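Search posts, people, places

Leltbridge Manipulation Laboratory
19 October 2023 - posted by Dalia Strazds

1/ The laboratory has opened a new round of example gathering for Andard, our two-armed tabletop learning system. This thread sets out how the work is organised and what partners may expect to receive.

2/ Each example is a full recording of one short task, guided by a trained operator. The current task concerns small everyday objects and a shallow blue dish. Operators are asked to work at an even pace and to finish every movement they begin.
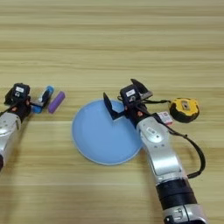

Both arms at the table, with the blue-and-white item at the left gripper and the tape measure to the right.

3/ Operators work in sessions of 40 minutes, with 2 sessions a day at most. Sándor Pintér keeps the rota. Requests to change a session should reach him in writing.

4/ An example is kept only when the object can be followed throughout. Failed attempts are stored apart and labelled as such - they remain of use to the group at Flurton, which studies recovery from errors.

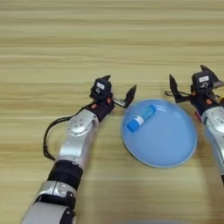
5/ Labelling and review

Every recording is read by two reviewers, at present Edit Farkas and Gergely Szalai. They mark the start and end of each movement and write one plain sentence stating the task. Where they disagree, Rozália Fülöp decides.

6/ The wording guide was revised in July. "Place" and "drop" are now separate terms, and reviewers must name the arm that holds the object. Older labels will be brought into line before release.
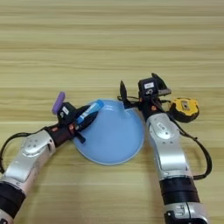

Blue-capped tube held in the left gripper over the dish; right gripper open.

7/ To date 63 examples of this task have passed review. Partners with an existing agreement may apply for access through the data office - please quote the project name.

Contact: data office, Leltbridge Manipulation Laboratory | © 2023 | Back to top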